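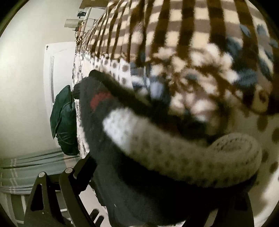

Home & Laundry

I finally gave in and did the sock thing! You know the one: everything out of the drawer and onto the bed, and nothing goes back until it has a partner. I'd been putting it off since May, and then Esther Okoth wrote in to ask how the rest of us keep up with ours, so I had to have something to tell her.

My favorites are the navy ones with the gray and white knit and that little bit of red at the toe. They're the easiest match of the whole pile (a bit of color helps so much), and I wish I'd bought more like them. Plain black socks are the worst. I had 7 of those left over at the end and I'm still not sure any two of them ever met before.

The bed is the best place to sort, I think, even with the plaid blanket and the polka dot sheets making it all a bit busy. Viola Martinelli swears by a plain towel laid down first so the dark ones show up, and I'm going to try that next time. She also folds hers flat in half and stands them up in a shoebox, where I'm a roller and always have been!

If you have a trick for the singles, send it over before the next issue. I've got them in a bag on the closet door for now, and I'm giving them 10 more days.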